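Category: Outdoor Recreation / Running and Walking

4. Why Walkers Stay With a Club

We came to this question slowly, over a good many chilly mornings at the Forkska trailhead, where the walking club and the running club share a parking lot and (when the weather is kind) a thermos or two.
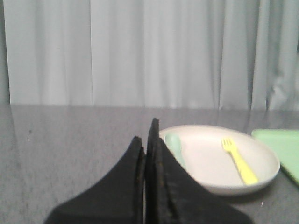 Our survey went to 400 members in August, and we were delighted by how much people wanted to tell us! Many filled the margins, and those margins turned out richer than the boxes. Walkers on the Zavala loop wrote warmly of familiar company, of the same bend in the creek, and of knowing that someone would wait at the top of the hill.

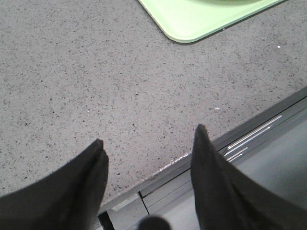
3 min read

Distance mattered less than we had expected. Members who chose the flat Ekness path came back as faithfully as those who took the Zinano ridge, with its 600 feet of climbing, and they spoke of their route with every bit as much pride. Set side by side by season, the two groups stay close together all the way through winter, which pleased us more than we can properly say.

Figure 3. A cream plate on a light green tray, with a mint-green spoon and a pale yellow utensil.

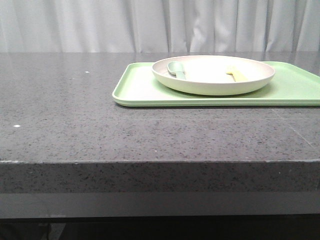

4.1 Limits of the Survey

We heard only from current members, so those who drifted away are missing, and we would dearly love to talk with them next.

Back to top | Contact the authors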